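Search this site
Search for: Type and press enter

Two Days at the Brimholm Apple Fair

October 22, 2023
6 min read

I had been meaning to get to the Brimholm Apple Fair ever since Loubna Zaki came back from it with a trunk full of russets and wouldn't shut up about them (sorry, Loubna, but it was weeks). So this fall I finally booked a room over the hardware store, packed two empty coolers and drove up. It's a 46-mile drive from my place, all of it pretty once you get off the highway, and I stopped for coffee twice.

The fair takes over the old creamery and the field behind it. You pay 13 dollars at the gate and they stamp your hand with a little pear, which I asked about and got a shrug. Inside the main barn are the display tables, and oh my goodness, the display tables! Every variety gets its own paper plate with a handwritten card. Yellow ones with freckles, tiny crabs the size of a marble, a purple-black thing that looked like a plum and tasted like a lemon. I went up and down the rows and then went up and down them again, because the first time I'd been too excited to read the cards.

Tomás Kinsella runs the identification desk. You bring him three or four apples from the mystery tree in your backyard, he cuts one in half, sniffs it, looks at the seeds and flips through a fat binder. The line was out the door by ten. I'd brought a bag from the tree behind my garage, which the last owner swore was a Northern Spy. Tomás took one bite and said no. He thinks it's a seedling, meaning it doesn't have a name at all, and he told me to cook with it and stop trying to eat it raw. Fair enough. I've been trying for six years.

Lunch was a pork sandwich with fried apples from the Akyol stand, and I would drive back for that sandwich alone. They put a spoonful of something pickled and spicy under the meat and would not tell me what it was. Get there before noon – they ran out of rolls while I was still licking my fingers, and the people behind me were not happy.

The afternoon was pressing. There's a big hand-cranked press in the yard that kids line up to turn, and a much bigger hydraulic one in the shed that does the real work. The chalkboard said 566 gallons for the first day. I bought two jugs of the sharp blend and one of the sweet, and the sharp is so much better that I gave the sweet one to my neighbor.

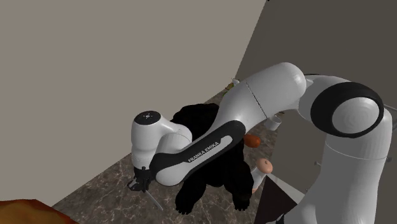
Robot arm over a dark marble countertop (computer rendering).

Day two was quieter, with a little rain, and I spent most of it in the grafting workshop. We each got a rootstock, a twig and a very sharp knife. The trick is one long smooth cut instead of a bunch of nervous little ones, and I made a bunch of nervous little ones. My teacher wrapped it up in tape anyway and said it might take. She also said June is when you'll know for sure that you've got real growth, so I have it in a pot on the porch and I'm leaving it alone.

A few notes if you're going. Parking is in the hayfield and it gets soft, so wear boots. The pie auction is cash only. Bring your own bags, and more of them than you think! The room over the hardware store was clean and cheap, but the delivery truck comes at five in the morning and it beeps.

I came home with both coolers full and spent the next night making sauce. The freckled yellow ones cook down in no time and barely need sugar. I still have a drawer of russets left, and Loubna is coming over to get her half.

We use cookies to improve your visit. Accept | Settings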